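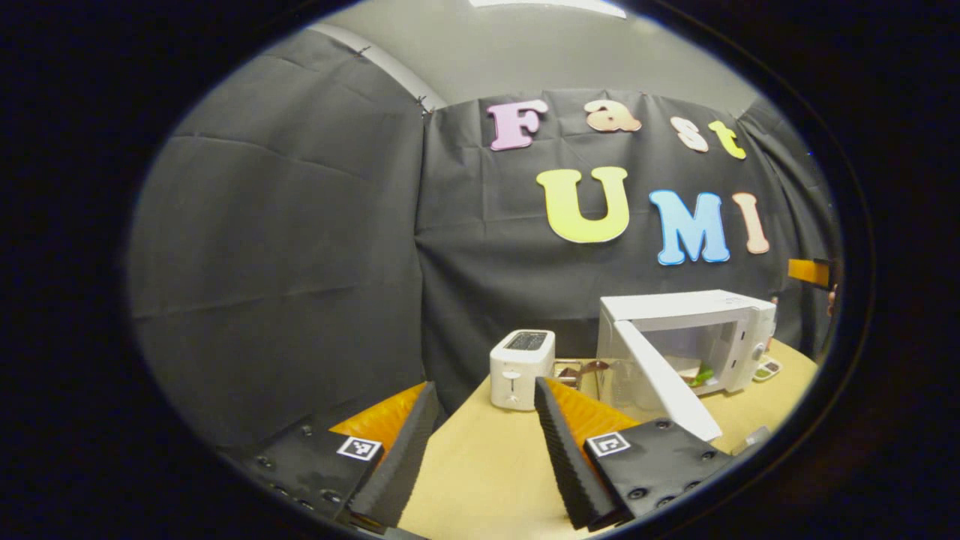

그라마르 벼룩시장 다녀온 이야기

그라마르(Gramar) 벼룩시장은 5월 한 달 동안 수요일마다 열려요. 친구가 작년부터 가자고 졸랐는데 평일이라 계속 미루다가, 이번에 휴가를 내고 드디어 갔습니다!

장소는 드리코프(Drikov) 창고라고, 예전에 원단을 쌓아 두던 건물이에요. 천장이 어찌나 높은지 들어가자마자 고개부터 젖히게 되더라고요. 입장료는 3,000원이고 현금만 받습니다. 저는 카드만 들고 갔다가 친구한테 빌렸어요(아직 못 갚음).

입구 쪽은 그릇과 유리잔

문 열자마자 오른쪽으로 꺾으면 빈디보라(Bindivora)라는 가게가 있는데, 여기서 이미 발이 묶였습니다. 주인 디네시 파탁(Dinesh Pathak) 씨는 접시 하나를 집어 들면 어느 동네에서 어떻게 구했는지부터 들려주세요. 안 살 것 같은 사람한테도 똑같이요. 이 빠진 접시는 따로 모아 싸게 파는데, 화분 받침으로 쓰면 딱이라고 하셔서 저는 남색 테두리 접시를 두 장 골랐어요. 집에 와서 보니 그냥 밥을 담아 먹고 싶은 접시라 화분은 뒷전이 됐습니다.

안쪽은 책과 옷

안쪽으로 들어갈수록 물건이 뒤죽박죽이에요. 요리책 옆에 등산화, 등산화 옆에 악보 묶음. 저는 이런 게 너무 좋아요! 친구는 겨울 코트를 입었다 벗었다 하느라 같은 거울 앞에 두 번이나 줄을 섰고, 저는 그동안 쪼그려 앉아서 옛날 뜨개질 잡지를 넘겨 봤습니다. 도안에 연필로 코 수를 고쳐 적어 놓은 페이지가 있어서 그 권을 샀어요. 코트는 소매가 짧아서 결국 포기.

커피 줄은 각오하세요

마당에 월데기오르기스(Woldegiorgis)라는 커피 수레가 있어요. 줄이 길지만 향이 마당 끝까지 퍼져서 안 설 수가 없었습니다. 같이 파는 보리빵도 고소하고요. 앉을 데가 모자라 담장에 기대서 먹었는데 햇볕이 좋아서 오히려 그 자리가 명당이었어요.

다 돌아보는 데 거의 두 시간 걸렸고, 중간에 빵 먹은 시간까지 넣은 거예요. 그릇을 노리신다면 오전에 가세요. 점심때 다시 빈디보라에 들렀더니 제가 고민하던 물주전자가 벌써 팔리고 없었거든요. 장바구니는 튼튼한 걸로, 신문지도 몇 장 챙겨 가시고요. 다음 주에 또 가려고 회사 일정표를 들여다보는 중입니다.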